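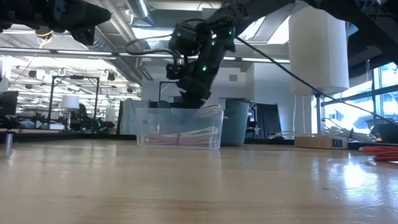 We have been working on cables at Wullaritz since the end of winter, and June seemed a good moment to put up a page for the people who keep asking how it is going. The question behind the project is an easy one to say aloud: if you show a pair of robot arms how to sort out cables often enough, and in enough different muddles, will they cope with a cable they have never met? Most of the published work we started from uses rope or one well-behaved cord laid out on a plain mat, and we wanted something closer to a desk drawer. So our cables go in bins, and the bins have sides, and the sides are where a good deal of the trouble starts. A coil of pale pink cable on the floor of a clear plastic bin is easy enough for you or me to see through the wall, but the arm has to come down from above and get its gripper in past the rim, and in our early trials it was remarkably fond of heading straight for the bit of cable it could see through the side. We called this "window shopping" for a while and the name has stuck, I'm afraid, even in the lab notes.

Reaching into the bin is the part of the task we have changed most often. In the first version of the method, which we called Kimus after a long afternoon of failing to agree on anything better, the policy chose a single grasp point and went for it. That did nicely with stiff cables and poorly with soft ones, where the top loop would come up by itself and leave the rest behind. The present version picks a small region and a direction of approach, and then has another think on the way down. The second think costs us a little time on every attempt and I would not now be without it.

Our training set is 900 demonstrations, all of them given by people steering the two arms by hand, and I should say a fond word for everybody who sat through that. Teaching by demonstration sounds restful. By the second hour you begin to notice how many decisions your own fingers make without consulting you, and then you have to make each one of them on purpose, through a gripper. We threw out 39 demonstrations in the end, mostly ones where the cable had been dropped and picked up again so many times that we couldn't have told you ourselves what was being taught.
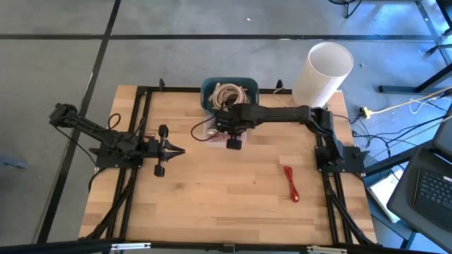
Sharing the work between two arms was something we argued over for longer than was sensible. The obvious plan is to give each arm its own half of the table and let them meet in the middle when they must. The trouble is that cables have no respect for halves. One arm would lift a coil, an end would trail over to the other side, and both arms would then wait very politely for each other. We tried a fixed rule, where the arm nearer the target always goes first, and it was a bit better, though dull to watch. What has worked best is letting the policy see both arms as one body with a single plan. It was trained on exactly the same demonstrations, so we can be fairly sure the improvement comes from there.

Colour turned out to matter more than we had hoped. A red cable on pale wood is a gift to any vision system, while cream and pink ones coiled together in a dark bin are a good deal harder, with so many rings lying over one another and the ends tucked in at one side. We now vary the cables, the containers and their places on the table between runs, and the version trained this way (Tenska, in our notes) held up much better than Kimus when we swapped in 6 cables it had not been trained on. It still has trouble telling where one cable stops and its neighbour begins, and that is what the summer will mostly go on.

A longer write-up is on its way, with the tables and the failures set out properly. The same tests will be repeated at Fajardo, on a different table and under different light, and we are all rather keen to see which of our results survive the journey. More pictures will go up here once that is under way. If you work on cables, hoses, string or anything else that refuses to stay where it is put, do write to us through the contact page, as we would love to compare notes.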